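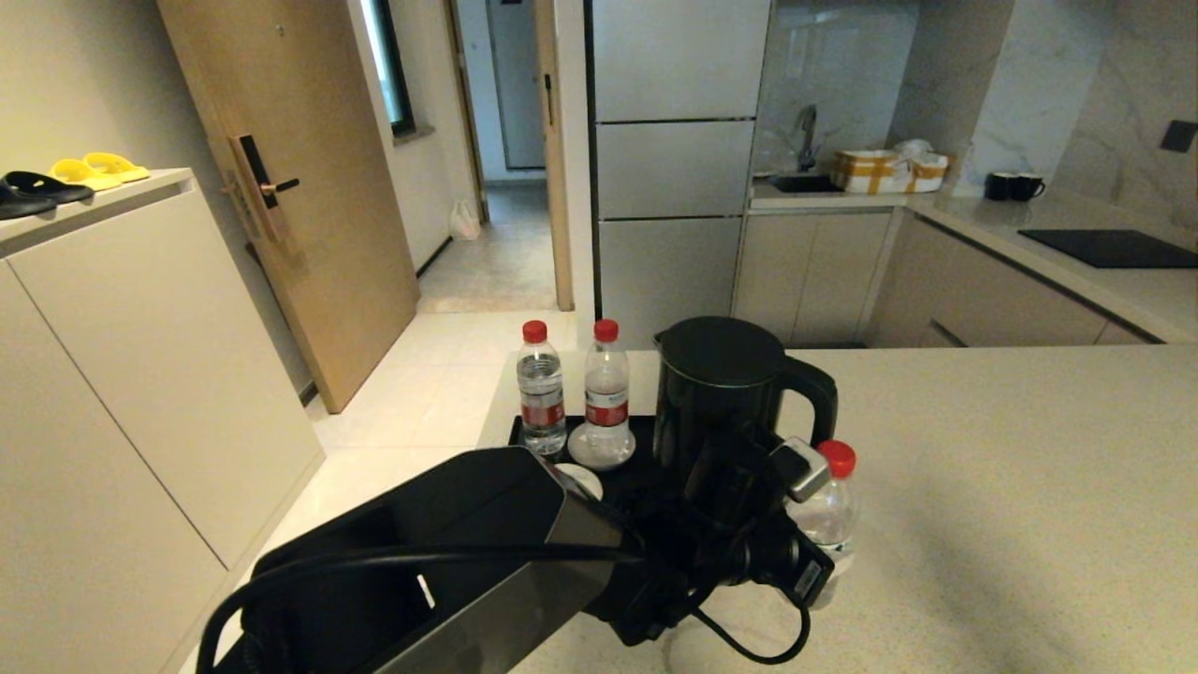 Bottled or Tap? Drinking Water Choices in Draven Hall

Snædís Lauritsen and Yaryna Chornovol
Environment and Society, second-year group project

Summary

Draven Hall is a student residence with 226 residents. The tap water in the building comes from the town supply in Wanari and meets every standard it is tested for, but a lot of residents buy bottled water by the case and carry it up the stairs. We wanted to know why. We ran a short paper survey, interviewed 11 residents, and held a blind tasting in the ground floor common room. Most people who buy bottled water told us they do it for the taste. In the tasting, most of them could not pick out the bottled water, as long as the tap water had been chilled first. Temperature and the state of the kitchen taps seem to matter more than the water itself.

Background

Wanari gets its water from the Dondura reservoir. It is treated at a plant north of town and reaches campus through a main that was replaced before either of us enrolled. The water is moderately hard. That means it leaves white scale in kettles and spots on glasses, and it can make tea look cloudy. None of this is a health problem, but people notice it.

Draven Hall is older than the main. Inside the building the water goes up through pipes that run next to the heating pipes for part of the way. Residents on the upper floors have complained for years that the cold tap does not run cold in winter. There is one refill station, on the ground floor by the mail room. The Hanrahan building across the street, where most of us have classes, has one on every level.

We first got interested in the topic through the recycling. On Monday mornings, before pickup, the bins behind Draven are full of water bottles. Yaryna lives on the top floor and had been buying bottled water herself for most of the first year, so she had her own opinions going in. Snædís grew up drinking tap water and had never thought much about it. We tried to keep both views out of the survey questions, and we had a classmate who lives elsewhere read them for leading wording.

Questions

We set out to answer three questions.

1. How do residents of Draven Hall get their drinking water on a normal day?
2. What reasons do they give?
3. Can they tell tap and bottled water apart when they do not know which is which?

Method

The survey was one page, printed on both sides. We put it under every door in January and left a return box in the mail room for two weeks. It asked where people get their water, how often they buy bottles, what they pay, and what they think of the tap water in their own kitchen. There was an open box at the end for anything else. We did not ask for names, only for the floor.

People who wanted to be interviewed could leave an email address on a separate slip. The interviews were done in the evening, usually in the person's own kitchen, and lasted 15 or 20 minutes. We took notes by hand and typed them up the same night. We did not record anyone.

The tasting had 60 participants. Each person got three cups: tap water straight from a second floor kitchen, tap water that had been in the refrigerator overnight, and a store brand bottled water from the same refrigerator. The cups were marked with a letter on the bottom. We changed the order for each person using a list we had made in advance. Participants tasted all three, wrote down which they liked best, and then guessed which one was bottled. They could have plain crackers in between.

We also measured the temperature of the cold tap in each shared kitchen, once in the morning and once after dinner, letting the water run for a minute before putting the thermometer in. The thermometer was a kitchen one with a probe, borrowed from Snædís's roommate.

Survey results

The largest group of residents said they drink tap water some of the time and bottled water some of the time. The ones who drink only tap water were the next largest, and they mostly live on the lower floors. A smaller group said they never drink from the tap at all. A few people boil tap water and let it cool, and several more use a filter pitcher.

Taste was the reason given most often for buying bottled water. After that came habit from home, then temperature, then worry about the pipes. Cost came up mostly as a reason to stop. One resident wrote that she had added up her receipts for the fall and did not like the total. Another wrote, "It's not the water, it's that sink," and drew an arrow pointing off the page.

There was a clear difference between floors. People on the top floor rated their tap water lowest and also bought the most bottles. We think this goes with the temperature readings, which are described further down.

Interviews

The interviews gave us more detail than the survey did. Several people said their opinion of the tap water was formed in the first week. They moved in after the building had been mostly empty over the summer, turned on a tap that had not been used in a while, and got water that tasted flat or metallic. Few of them had tried it again since.

International students talked about home more than we expected. In some of the places they come from, people do not drink from the tap, and their parents had told them to buy bottles until they knew better. One student said he knew the water was fine, he had read the town's yearly report, and he still could not bring himself to drink it without boiling it.

Carrying came up in almost every conversation. There is an elevator, but it is slow and often out of order. People buy the large cases for the price and then have to get them up the stairs. Two roommates on the top floor take turns. When we asked whether they would use a refill station on their own floor, everyone but one said yes.

The condition of the kitchens was the other repeated subject. Some of the faucets have heavy scale around the spout, and the screens inside have not been cleaned in a long time. With the resident's permission we unscrewed one. It was packed with grit. The water ran noticeably faster when we put it back clean.
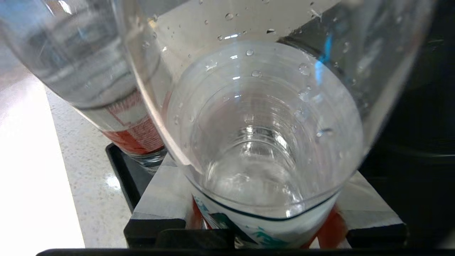 Tasting results

Chilled water did much better than water straight from the tap. Most participants picked one of the two chilled cups as their favorite, and the split between chilled tap and chilled bottled was close to even. Very few picked the unchilled one.

When asked to say which cup was bottled, people did no better than we would expect from guessing between the two cold cups. The unchilled cup was almost always recognized as tap water. Several participants who described themselves as strictly bottled chose the chilled tap water as their favorite. One of them asked to do it again, and got the same result, but we only counted the first try.

Some participants said they could taste chlorine in one of the cups. This was usually the unchilled tap water, which makes sense, as some of the chlorine can leave the water when it stands overnight. We had planned to use lids on the refrigerated pitcher and forgot, so we can't separate the effect of cold from the effect of standing open. Anyone repeating this should use lids, or add a fourth cup.

Tap temperature

The cold taps on the ground floor and second floor ran cold both times. On the top floor the evening readings were clearly warmer than the morning ones, and the water needed more than our one minute to cool down. We spoke with the building office about this. They confirmed that the pipes run beside the heating and said there was no plan to move them.

Problems with the project

The people who answered the survey chose to answer it, and residents with a strong opinion were probably more likely to bother. The tasting was held on the ground floor at dinner time, so it drew more people from the lower floors. We used only one brand of bottled water and one kitchen for the tap water. Our thermometer was not calibrated, though we used the same one throughout, so the differences between floors should still hold.

We also did the project in winter, with the heating on. The results on temperature might look quite different in September.

Suggestions for the building

Clean or replace the faucet screens in the shared kitchens at the start of each term.
Run all the taps for several minutes before move-in.
Put a chilled refill station on the top floor, where the tap water is warmest and the bottles are carried the farthest.
Post the town's water report in the kitchens, in short form.
Until then, residents can keep a covered pitcher in the refrigerator. Several already do, and shelf space is the main complaint.

We gave a copy of these suggestions to the building office. They have agreed to the first two and asked us for the floor by floor survey answers, with the comments removed, to support a request for the refill station.

Division of work

Yaryna designed the survey, did most of the interviews, and wrote the background section. Snædís ran the tasting, took the temperature readings, and put the survey answers into the spreadsheet. We wrote the rest together. The survey form and the order list for the tasting are attached at the back of the printed copy.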